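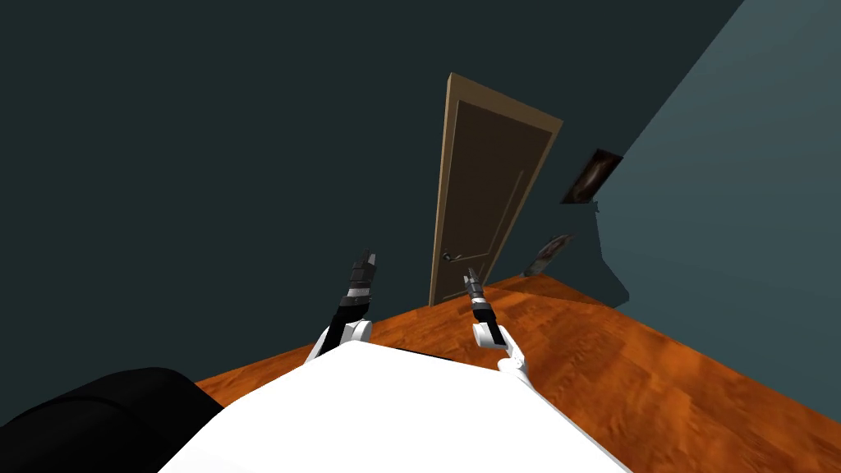 How does a recall petition work for a county commissioner?

We use cookies to improve your experience on this site. Accept | Manage settings

sturnidetti
Trying to recall our commissioner here in Cosbridge. Clerk says we need 1,681 signatures and 100 days to get them. Do the days start when we file or when she approves the wording? Also can people from outside the district carry the petition – my sister wants to help but she's in the next county. Clerk's office closes at 4 and I never get thru.

jelis_k
Depends on your state. Ours started the day the wording was approved, in writing. Get the date stamped on your copy. Collect way extra too, we turned in plenty and they tossed 165 for bad addresses and people who weren't registered. Printed name has to match the roll. Don't know about the sister, some states let anybody carry, some want a registered voter from the district. Ask for the rule number, not just a yes or no.

Jang
just vote him out in November?? recalls never work

jelis_k
Ours did, won by 11 votes. Oh and don't let anyone sign for there spouse – whole sheet can get thrown out in some places.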